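Sorting out the cable drawer (and the table)

Jun 9, 2021

I have been meaning to deal with the electronics for months. In December I bought a set of small boxes for the purpose and put them on top of the wardrobe, where they stayed. Last week I needed one particular charging lead, spent 40 minutes looking for it and then borrowed one from Rhodri next door. That was enough to get me started.

The first job was to get everything into one place. I had leads in the kitchen drawer, leads in the hall cupboard, and a carrier bag of them under the bed that had come with me through two house moves without being opened. I tipped the lot out on the bedroom floor and brought it through to the table a bit at a time. The table is the only decent surface in the flat. It is wood, a light orangey colour, and it marks easily, so I try not to drag plugs across it.

I don't have a clever system. I pick up a thing, decide whether I know what it belongs to, and if I do it goes back with its owner. If I don't, I try it in whatever has a socket of the right shape. If it still doesn't fit anything it goes in the box for the recycling centre. I allowed myself one "maybe" box, which filled up in the first hour, so I emptied it and went through it again with less patience. 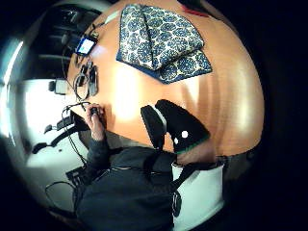 Small black things are the worst. Clips, adaptors, little end pieces that have come off something. They all look alike and they are never labelled. I had 9 of one sort of adaptor and no memory of buying any of them. I kept two. The others went in an envelope for Rosine Picard at work, who mends radios and says she can always use them.

Coiling took longer than I expected. I used to wind everything round my hand and tuck the end in, which puts a twist in the lead and makes it spring open as soon as you put it down. Now I make loose loops and put a tie round the middle. The reusable ties came from Gwilliam, the hardware shop on the corner, in a pack of 8 for not very much. I went back for a second pack the same afternoon, and they had moved them to a different shelf.

The other thing I do now is put a label on each end as I go. I tried writing on masking tape first. The pen smudged and the tape went gummy, so I changed to strips of plain paper with clear tape over the top. It is slow and it looks a bit like a school project, but I can read them.

Cloth pouches have been better than boxes for anything I carry about. A lead in a box slides around and comes out tangled with its neighbour. In a pouch it stays as you left it. I bought a couple from Flornine a few years ago for make-up and never used them for that, and they are the right size for a charger and one lead. If you sew you could run some up from scraps in an evening. I don't sew.

What I haven't solved is where to put the things in use every day. They need to be charged, so they need to be near a socket, and the nearest one to the table is down at floor level. That means wires going over the edge, and I catch them with my sleeve or my foot at least once a day. I have looked at the sort of tray that clips under a table top. The one I liked needs screws and I don't want to put screws in this table.

The recycling box is by the front door and I will take it next time I have the car. The kitchen drawer now has tea towels in it. The hall cupboard still has a bag of old phone chargers at the back, which I found after I had put everything away.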